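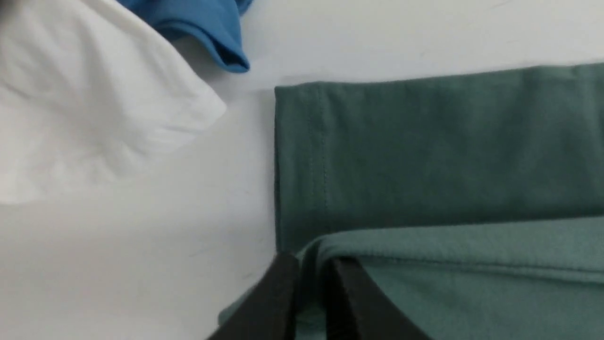

Issue 13

Slow Music in a Loud Building: our listening project at Skistham
Report by Eyvindur Eyvindsson, second year, Music and Sound

I had never sat through a whole ambient record before July. I'd had them on while cooking or falling asleep, but never with the lights down and my phone in another room. Then our tutor group went to hear the Damgaard duo play harmonium and bowed guitar in the old chapel at Gikcombe, and for the first 28 minutes they stayed on what I would swear was one chord. I came out wanting to make something like it (so did the rest of the group, which is how this project began!).

What we set out to do

The plan was to write and record one long piece for harmonium, two electric guitars and a borrowed set of hand chimes, then play it to people and ask how it felt to listen. We called it Torkine, after a word one of us misread on a bus timetable and liked too much to let go.

Writing it

We wrote almost nothing down. Each player had four notes and a rule: wait until you can no longer hear your last note before you play the next. This sounds easy and is horribly hard. In the first rehearsals everyone rushed, and the guitars kept answering each other like a pop song. It got much better once we turned our chairs round and stopped watching each other's hands. The harmonium has a wheeze on the low D that we tried to hide for a week and then built the whole middle section on. I love that wheeze.

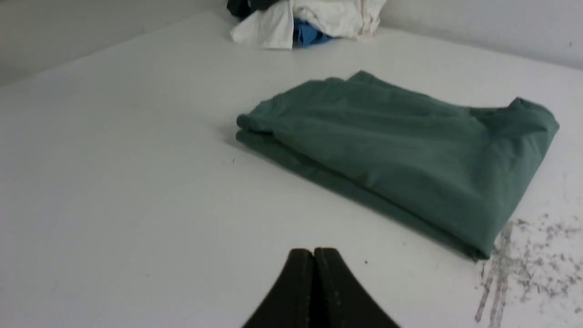 Folded green shirt on a white table.

Recording

We used the stairwell at Skistham because it has a long, warm echo, and the building is noisy until late, so we started after the evening classes had gone. We placed one pair of microphones on the second landing and another at the bottom. The lower pair picked up far more of the room and ended up as most of the mix. A door slams in the ninth minute of the take we kept. We tried cutting it out, but the echo after it is lovely and runs straight into the chimes, so it stays. The finished piece lasts 29 minutes.

Playing it to people

The first listening was on 2018-10-12, with cushions on the floor and no introduction. Afterwards we handed out cards with one question: where did your mind go? The answers were wonderful. Several people wrote about water, one about a grandmother's kitchen, and one had spent the whole time planning an essay and thanked us for it. Two found it dull and said so, and I think they have a point about the last section, where the guitars drop out and the chimes haven't enough to do.

What I would change

I'd give the chimes a fifth note. I'd also tune the guitars to the harmonium at the start of every take, as it drifts when the room warms up and we lost a good evening to that. And I want to try the piece with a singer, holding long vowels very quietly under the harmonium. We have the stairwell again next term and I've already asked for the late slot.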